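동네 반찬가게 '푸라리' 주인 인터뷰 - 손님 끊긴 봄, 나물은 계속 무친다

2020년 4월. 시장 골목 초입. 문 연 가게 반, 닫은 가게 반. 푸라리(Furari)는 열려 있었다. 오전 열 시 조금 넘어 도착했는데 주인은 벌써 설거지 중. 인사도 마스크 낀 채로, 두 걸음 떨어져서. 커피 주신다는 걸 사양하고 바로 시작했다. 시간이 없다고 하셔서.

가게 이름부터 물었다. 외국말 같은데 무슨 뜻인지.

"뜻은 무슨. 전에 하던 사람이 붙여놓은 간판이에요. 바꾸려면 돈이잖아. 그냥 쓰다 보니 내 이름 같고."

인수한 건 작년 11월. 그전에는 케카나(Kekana)라는 급식업체에서 조리 일을 오래 했다고 한다. 점심 한 끼에 400인분. 국 솥이 사람 허리까지 왔단다. 허리 나가고 손목 나가고, 그래서 작은 가게.

"작은 데 오면 편할 줄 알았죠. 웬걸. 급식은 메뉴가 종이로 내려와요, 그대로만 하면 돼. 여기선 내가 다 정해야 되니까 밤에 잠이 안 와. 내일 시금치를 살까 말까, 그 생각으로 누워있는 거예요."

처음 석 달은 괜찮았다고. 퇴근길 손님이 많았다. 저녁 여섯 시부터 여덟 시 사이에 하루 매상이 거의 다 나왔다. 그러다 2월 말부터 뚝. 회사들이 재택으로 돌아서고, 학교 개학 밀리고. 제일 안 나간 날은 얼마 파셨냐고 물었더니 한참 말이 없다.

"스무 팩. 정확히 20팩. 내가 그날은 세어봤어요. 남은 건 집에 싸가고 옆집 주고. 버린 것도 있지. 버릴 때가 제일 속상해요. 돈보다도 그게, 다듬은 시간이 있잖아."

그래서 바꾼 게 예약제다. 전날 밤 아홉 시까지 문자로 주문을 받고 그만큼만 만든다. 단골 전화번호를 공책에 적어둔 게 있었는데 그게 117명. 전부한테 문자를 돌렸다고. 하나하나 직접 쳐서.

"복사해서 붙이는 걸 몰랐어요. 딸이 보더니 엄마 미쳤냐고. 이틀 걸렸어. 근데 답장이 오더라고. 안 그래도 먹을 게 없었다고, 애들이 집에 있으니까 하루 세 끼 차리느라 죽겠다고."

요새는 볶음류가 잘 나간다. 애들 먹일 거. 멸치볶음, 어묵, 소세지야채. 나물은 줄었다. 그래도 나물은 안 뺄거라고 하신다. 고집이냐고 물으니까 웃는다.

"고집이죠 뭐. 반찬가게에 나물이 없으면 그게 무슨 반찬가게야."
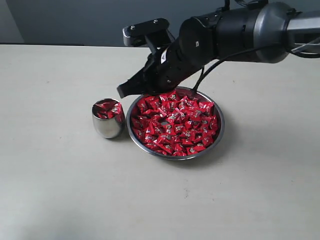 나물 무칠 때는 넓고 얕은 볼. 사진은 스테인리스 볼.

그릇 얘기가 길어졌다. 깊은 볼은 못 쓴단다. 밑에 깔린 나물은 짜고 위는 싱겁고. 얕은 데다 펼쳐놓고 손끝으로 털듯이 섞어야 한다고, 손을 공중에 흔들며 보여주신다. 나물마다 순서도 다르다.

"시금치는 간장 먼저. 기름부터 넣으면 간이 안 들어가요, 겉에서 미끄러져 버려. 콩나물은 소금. 콩나물에 간장 넣는 집도 있는데 나는 색이 싫어. 고사리는 볶기 전에 미리 무쳐서 좀 재워야 되고. 급하면 안돼, 고사리는."

데치는 시간은? 시금치는 뿌리 쪽부터 넣고 속으로 열까지. 그걸로 끝. 타이머 안 쓴다. 찬물에 두 번 헹구고, 짜는 건 너무 꽉 말고. 꽉 짜면 실처럼 된다고. 받아적느라 바빴는데 "이런 걸 다 적어요?" 하신다. 네, 다 적습니다.

재료는 어디서? 새벽 도매시장에 직접 간다. 일주일에 네 번. 들기름만 따로 지모프(Jimov)라는 작은 방앗간에서 받는다. 버스로 두 정거장. 주인 할아버지가 볶는 정도를 그날그날 바꾼다고.

"습한 날은 더 볶는대요. 나는 봐도 모르겠어. 근데 맛은 달라. 한번은 바빠서 마트 기름 썼는데 손님이 바로 알더라고요. 오늘 고사리 왜 이러냐고. 무서워요, 손님들."

가격 얘기는 좀 조심스러웠다. 한 팩 올릴까 말까 계속 고민 중이라고. 시금치 한 단 값이 지난달보다 900원 올랐다. 용기값도 있고. 그래도 지금은 못 올린다.

"다들 힘든데 나만 올리기가. 양을 줄이는 건 더 싫고. 그건 손님이 말은 안 해도 다 알아요. 집에 가서 접시에 덜면 보이잖아."

배달은 안 하시냐. 배달앱은 수수료 계산해보고 접었다. 대신 골목 끝 세탁소 자마인(Zamine)에서 대신 맡아준다. 늦게 퇴근하는 사람은 거기서 찾아가고. 세탁소는 밤 열 시까지 하니까. 보관료 대신 반찬을 드린다고. 주로 무말랭이. 그 집이 무말랭이를 좋아한단다.

인터뷰 도중에 손님 두 분. 한 분은 예약, 한 분은 그냥 지나가다. 예약 안한 분도 빈손으로 안 보냈다. 본인 점심으로 빼놓은 가지무침을 드렸다. 돈은? 받으셨다. "받아야지, 장산데."

건강은 어떠시냐고 물었다. 손목은 여전히 안 좋다. 밤에 파스. 무치는 건 오른손, 들고 나르는 건 왼손으로 나눠서 한다고. 사람을 쓰면 좋겠는데 지금은 엄두가 안 난다. 주말에 딸이 와서 포장을 돕는다.

"걔는 요리는 안 배운대요. 포장만 한대. 스티커 붙이는 건 나보다 잘해, 반듯하게."

여름 메뉴를 물어봤다. 오이지 담글 거라고. 오이는 6월 초에 사야 씨가 적고 단단하다. 소금물은 팔팔 끓는 걸 그대로 붓는다. 식혀서 부으면 물러진다고 하신다. 작년에는 남의 주방에서 담갔으니까 올해가 자기 가게에서 담그는 첫 오이지. 항아리 놓을 자리도 봐두셨다. 뒷문 옆, 해 안드는 쪽.

마지막으로 하고 싶은 말씀 있냐고 했더니 시계를 보신다. 열한 시 반. 콩나물 데칠 시간이란다.

"예약은 밤 아홉 시까지라고 꼭 써줘요. 열 시에 문자 오면 나 자요."

푸라리. 시장 골목 초입 왼쪽. 오전 열한 시부터 저녁 여덟 시까지. 당분간 일요일은 쉼. 예약 문자는 전날 밤 아홉 시까지.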